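Sun 18 December
Giltitz, tracking branch

Carried on with the pose dropouts in the hand-held recordings. Grethe Þórarinsdóttir's note from November put them down to exposure near the window. I think that is only part of it.

Replayed the worst session with the old settings first. The camera stream runs at 60 Hz and the pose log has 130 gaps. Most are single frames and the smoother covers them. Four are long enough that the planner's resampler joins the two ends with a straight line, so the replayed path cuts a corner the hand never took.

Changes so far:
- detector threshold now set per tile, previously one value for the whole image
- gap limit of 3 frames; anything longer splits the episode
- timestamps taken at capture – the Arstead logger was stamping on write, so the poses ran late whenever the disk was busy

The second one will cost us some episodes. Ylva Wallin would sooner keep them and mark them as bad. I've left it as a flag in the config, default split, and we can argue about it when there are numbers.

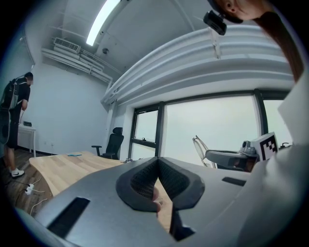
Looking over the grip towards the window. Second gripper on its side on the right, with its marker.

Window side is the hard case for the detector. The panes go close to white and the old threshold followed them, so the black squares on a marker came out thin and the corner fit wandered. Per-tile is better on the one clip I have checked by eye. Have not run the full set.

Also found that the lens model in the Lelov config is still the pinhole one. It needs the fisheye model or the corners are wrong near the rim, whatever the threshold does. Swapped it on my branch only. Ragnarsson config not looked at yet.

To do: rerun all sessions with the new lens model and the old threshold, so the two changes can be told apart. Ask Grethe which calibration file she used in November.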